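Kitchen and Workshop Tips: Trying Out a Pair of Helping Hands Before You Clear the Worktop

Regular readers will know I have a soft spot for anything that promises to put the shopping away. I've had shelf risers, I've had the can rack that rolls them down to the front (and then onto your foot), and this spring I've been spending my evenings with the Ritau two-arm bench kit, or to be more exact with the practice program that comes with it. Several of you wrote in to ask whether it is worth the bother for an ordinary kitchen, so I've put the kettle on and written down everything I can think of.

Gedard, who sell the kit, let you have the practice program for 17 pounds a month before you commit to the arms themselves, and my first tip is to take them up on it. You get a pretend table, a pretend pair of arms and a little cupboard of pretend groceries to set out as you please. I gave it most of April, usually after nine in the evening with the washing-up done, and I would have made a good many expensive mistakes without it.

Start with tins. They stand up by themselves, they don't squash, and everybody has some. I like one short wide one and one taller one, because the arms need to come in at a different height for each, and you learn more from the pair than you would from a whole row of the same beans. Put a flat marker down between them so that you have somewhere definite to aim for.
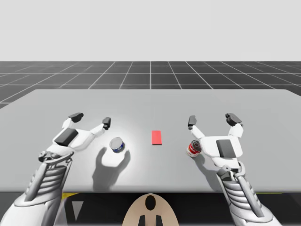

Give each arm its own side of the table and let it stick to its own side for the first week. I was far too keen to have them passing things across to one another, and spent a very cross evening untangling elbows! One tin to the marker, arm back out of the way, and only then the other arm. It feels slow, but it's how you'd teach a child to lay a table, and it does go in eventually.

A few more things I jotted on the back of an envelope:

Open the fingers wide before you go anywhere near a tin. If you come down half closed you will clip the rim, and a tall tin goes over very easily.

Go for the middle of the label. Too high and you are pinching the lid, too low and the fingertips bump the table.

Lower the speed. The program starts at 200, whatever that may be 200 of (the booklet doesn't say), and I was much happier at 59. You can creep it up again once your tins stop falling over.

Save your layout each time you finish. The button is hidden in the second menu, under Table, and I lost a whole week's arrangement before I found it.

Now, about the fingertips, which I think deserve more attention than the booklet gives them. There's a setting that lets you look straight out between the fingers of one hand, and it is well worth using before every session. Move everything out of the way first, open the hand fully, and have a good look at how the two pads sit against each other. If they are level and the gap is even, carry on. If one looks higher, run the set-up again from the beginning, even if you're itching to get started.
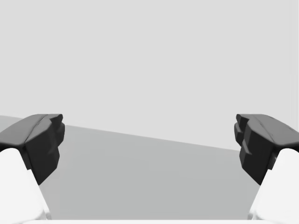 I do this now as a matter of habit, the same way I run a thumb along the bread knife guard before slicing. It takes less time than finding my glasses. The booklet suggests once a month, but I'd say every time, particularly if somebody else in the house has been playing with the settings.

As for cost, there's no getting round it, the arms are dear, and you will want to measure up properly as well. Allow roughly 200 centimetres of clear worktop for the pair. My own kitchen doesn't have that unless the bread bin, the toaster and the fruit bowl all move out, so if I do go ahead it'll be on the bench in the shed, sorting jars of screws. I also looked at the Guerra single arm, which is cheaper and would fit beside the cooker, but it has no practice program at all, and I wouldn't like to learn on my good crockery.

If you order from Cinside instead of direct, do check that the practice months are included, as theirs are charged separately and the page is rather coy about it. Their telephone line was very pleasant when I rang, and they were quite happy to add it on afterwards.

Would I recommend it? The practice program, yes, warmly, to anybody with a patient streak and a free evening or two. The arms I'm still thinking over. Next time I'll be back to something simpler, getting candle wax out of a tablecloth, so do send in your methods if you have a good one.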